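Workshop Tips: 3D Printing Advice I've Stopped Believing (and Some I Haven't)

Updated Thu 4 April

I've had a filament printer on the bench long enough to have tried most of the tips that get passed around the forums. Some are good. A lot are superstition with a parts list. These are my notes, in no special order.

Drying filament

The claim is that every spool has to be dried before every print. I don't buy it for plain PLA in an ordinary heated house. I left a roll of Lokora gray PLA on an open shelf from fall to spring and it printed the same as a fresh one. Nylon is another matter, and so is TPU. If you hear popping at the nozzle or see fine hairs all over the part, dry it. If you don't, save the electricity.

Before you buy a filament dryer, check the one number that counts, the temperature it really reaches. The Sirko box I bought says 70 on the display. A cheap oven thermometer inside it never got past 50. That's fine for PLA and useless for nylon.

Glue stick, hair spray and the rest

Wash the build plate with dish soap and hot water. Rinse it well, dry it with a paper towel, and keep your fingers off the middle. That fixes most of what people try to fix with glue. I know there are folks who swear by a certain brand of hair spray. I'd like to see one of them wash the plate first and then try it without.

Glue stick does earn its place with PETG on smooth glass, where it keeps the print from sticking too well. Thin coat, let it dry.

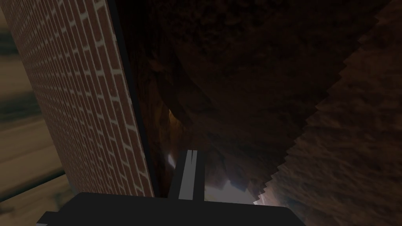 Brick and stone textures are the next thing I'd argue about, mostly because the free texture packs look so good on screen. Somebody prints a model railroad wall at small scale, and the mortar lines vanish. The nozzle can't draw a groove narrower than it can steer around. Thick white mortar between small red-brown bricks, laid in staggered courses like the wall shown here, is easy enough to read in a render. On a part the size of a matchbox you'll have to cheat the joints wider than real life, and deeper too. Print the wall flat on its back with the bricks facing up. Then paint the whole thing mortar color, let it dry, and drag a nearly dry brush of brick red across the top. I've tried the two-color filament swap for this and wouldn't bother again.

Infill

More infill does not make a part much stronger past a point. Walls do. When a bracket breaks, add two more walls before you touch the infill setting. My shelf brackets from the Gakirberg pattern weighed 656 grams for the set at the infill the designer asked for. With low infill and four walls they came to 455, and they hold the same row of paint cans. I haven't loaded them until they broke, so take that for what it's worth.

Print direction matters more than either one. A hook printed standing up will snap along a layer line. Lay it on its side.

Leveling

Automatic leveling is sold as the end of a chore. It measures the bed well enough, but it can't do anything about a loose wheel or a screw that backs out a little each week. Once a month:

Grab the print head and try to wiggle it. There should be no play.
Do the same with the bed, at each corner.
Snug the belts until they feel firm.
Brush the old plastic off the nozzle while it's hot, with a brass brush and not a steel one. 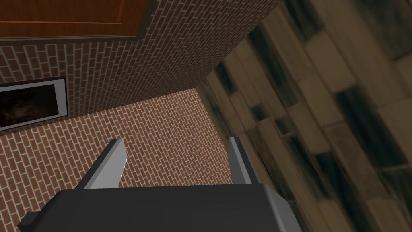 If the first layer is still bad after all that, change the nozzle before you change the settings. A plain brass nozzle costs less than a cup of coffee. I've seen people spend a whole weekend on slicer profiles with a worn nozzle in the machine. Glow-in-the-dark filament is the worst offender. It chews through brass fast, so use hardened steel for that stuff.

Speed

The Genham machine was advertised with a very big number on the box. It can hit that number, on a long straight line, with nothing you'd want to keep. For parts that have to fit together I run the outer walls slow and let it go as fast as it likes on the inside. A drawer-sized tray takes me roughly 90 minutes longer that way. The corners come out square and the lid goes on.

Storage

Clip the loose end of the filament every time you take a spool off. A tangled spool at two in the morning is nearly always a loose end that slipped under a loop. The holes in the side of the spool are there for that, and they're free.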